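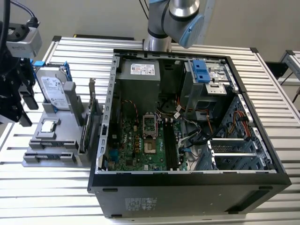 Tindmont Institute, Automation Practice 2
Week 6 handout: Looking after the assembly cell
Prepared by Hannelore Zwahlen, with corrections from Tarek Akl (most of them deserved)

Bring this sheet to the lab. Last year people read it on the bus, left it on the bus, and then asked me what was on it.

What the cell is for

The Drovcombe cell puts parts into a desktop tower: memory, processor, an expansion card, the hard drive. The tower lies on its side and the arm works down into it from above. Everything the arm picks up comes out of the printed parts fixture on the left. You will not be improving on this arrangement in Week 6. You will be keeping it going, which is most of what you'll be paid for later.

A production cell would clamp the computer down, present the parts in proper feeders and cost more than this building. Ours has a fixture off a printer and a Dell that used to live in Accounts. The principles carry over.

Before you power anything

Walk around the table. Look at the cables from the arm first. They need enough slack for the wrist to turn all the way in both directions, and not so much that a loop can drop into the case and hook a bracket. If you change the slack, write it in the log with your initials.

Check the corners of the table by pushing on them. If anything rocks, tighten the frame before you go near the software. A whole afternoon was once spent recalibrating a camera because of one loose bolt, and I won't say whose afternoon, but Tarek has asked me to stop bringing it up.

The computer stays unplugged from the wall at all times. It doesn't need to run. It hasn't run in years.

The fixture

Printed plastic creeps. The slots that hold the memory modules open up with use, and a module that leans even slightly gets gripped crooked and arrives crooked. Each group does the following at the start of the session:

1. Take every part out and brush the slots and pockets. A dry paintbrush is fine. Compressed air just moves the dust to the next group.
2. Put a module in its slot and nudge it with a fingertip. If it wobbles, swap the fixture for the spare and tag the old one.
3. Set the processor in its pocket with the metal lid facing up. Handle it by the edges.
4. Stand the hard drive up in its holder with the blue rails on, and check that it sits square.
5. Confirm the fixture hasn't walked across the table. Line it up with the scribed marks, not with where you remember it being.

The gripper

Fingers wear at the tips, and they wear unevenly. Close them on a strip of paper and pull. The drag should feel the same at both ends of the tip. If the paper slides out freely at one end, the fingers are due for dressing or replacement, and you come and find me before you pick up a file.

Grip force for memory is set low on purpose. The setting is in the recipe under GRIP_MEM and the value is 90. The number is in the controller's own units, which correspond to nothing in nature. At 232, the hard drive setting, you will hear a small crunch and then you will hear from Nadine Darwish, who buys the memory.

Approach and insertion

Most of our failures happen in the last bit of travel. The module should be brought over the case level, stopped, turned to match the slots, and only then lowered. The slots run in one direction and the module is picked up in whatever direction the fixture gives you, so the turn is not optional.

Keep the approach height well clear of the drive cage. The cage is metal and the gripper is expensive, and the arm has no opinion about either.

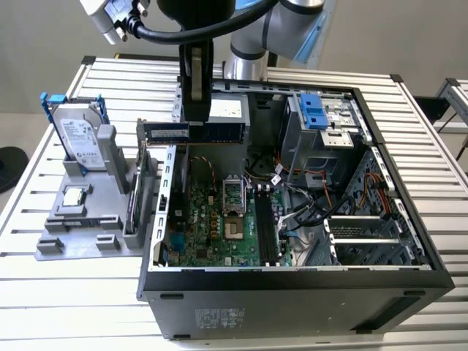 Re-teaching a point

You'll need to do this whenever the tower has been moved, which includes "only a little".

Put the controller in manual at reduced speed. One person holds the pendant and the other watches the gripper from the side. Whoever is watching does the talking. Jog to the hover point, check it against the slot from two directions, and save it under a new name. Don't overwrite the old point until the new one has survived three clean runs. Then lower in small steps with an empty gripper, and only after that with a module. We keep a dead one for this, marked with a cross in paint pen.

The processor socket is a separate matter. Its lever and bracket have to be open before the arm comes anywhere near it, and the contacts inside do not forgive a dropped screw, a dropped module or a helpful finger. No one touches the socket in this session.

When it faults

Read the message. Then read it again, slowly, as though it had been written by someone who meant it. The common ones:

Grip lost: worn fingers or a leaning part. Go back to the fixture check.
Force limit on insertion: the module is turned wrong, or the slot latches are shut. Back the arm straight up before you do anything else.
Part not found: a camera fault on paper, usually a fixture fault in practice. Wipe the lens anyway.
Error 550: the controller has lost touch with the gripper. Reseat the connector at the tool end with the power off.

Clearing a fault and pressing start again without changing anything is allowed once. After that it's a hobby.

To hand in

One page per pair: what you checked, what you found, what you changed. "Everything was fine" will be returned for more detail. Nadine Majali is marking these and she has seen the fixtures.

Reading for next week: the Okeke notes on force-controlled insertion, sections 2 and 4. Skip section 3 unless you enjoy friction.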